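brerard_fan: ¿Habéis visto el spot nuevo de Sturnell? Dura 30 segundos y no enseñan el producto hasta el final. A mí me encantó, lo he puesto 9 veces!

ĐạtTừ: Pues a mí me parece un refrito del de Rirkero que salió en agosto. Misma música, mismo plano lento, hasta el mismo silencio antes del logo.
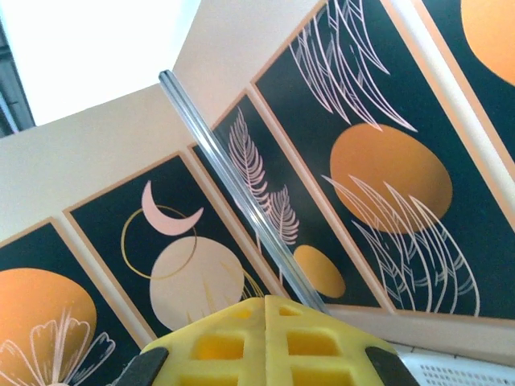 marta_copy: Yo trabajé 2 años en una agencia y eso del refrito pasa siempre - el cliente llega con el anuncio de otro y pide "algo así". Lo que echo en falta en el de Sturnell es color. Con un amarillo chillón como el de esas almohadillas con dibujo de gofre me paro a mirar seguro, con tanto beige no.

brerard_fan: Uf, no, el beige es lo mejor que tiene.

ĐạtTợ_no: Ni uno ni otro, el bueno es el de Đồng.

Contacto | © Foro Spots y Marcas | Volver arriba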